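Home Explore Notifications Lists Log in

2 min read

Mihret Gebreyes

So the Vitura "sustainable kitchen" report landed in May and my feed has been full of people sharing the big green number from page one. I read the rest of it. Short thread, mildly grumpy.

The claim: switching your household to their bamboo-blend dinnerware "saves 400 single-use items a year." Saves them from what? You have to be using 400 paper plates a year first. That's more than one a day. Who eats like that at home?

Footnote 6 has the answer. The baseline household is one that uses disposables for "most meals and snacks." They surveyed 2810 people and kept the 723 who said yes to that. Everybody else got dropped from the headline figure.

If you already own plates and wash them, your saving is zero. Probably less than zero, what with a new set getting made and shipped to you.

I asked Vitura's press address whether the number included making the new plates. Got a very friendly reply that did not contain the word yes or the word no.

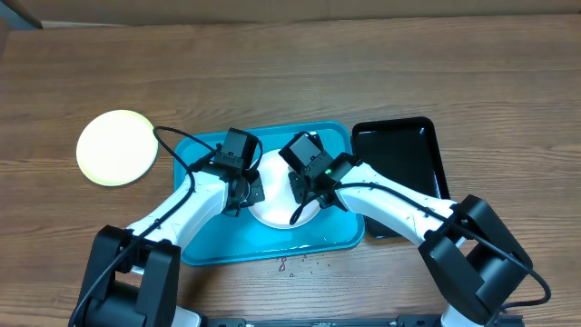
Then there's "compostable." Read the small print and it means compostable at an industrial facility. My city doesn't have one. The nearest that takes this stuff is two counties over and won't accept drop-offs from the public. I called.

Zomari does the same thing, by the way, so I'm not picking on one company. Their box has a leaf on it. I emailed to ask who certified the leaf. It's a drawing of a leaf.

Somebody in the replies brought up the Ogura durability test, where a plate lasted 887 dishwasher cycles. Fine, nice result. One plate, though? One dishwasher? What detergent? I can't find a write-up anywhere, only the slide everyone reposts.

My grandmother's plates have been through more than that and she never put out a slide.

Before anyone yells at me: I'm not saying buy disposables. If you use paper plates every night then yes, get real ones, any real ones. The thrift store on my street sells them for a dollar each. Chips are free.

A few people asked about the Trerkula refill scheme. I haven't looked at it properly so I'm not going to pretend I have. If you've got their actual numbers, with the method attached, send them over. Please don't send me the brochure, I have the brochure.

Edit: the survey question is in appendix B, the footnote only points to it. Thanks to the two people who checked.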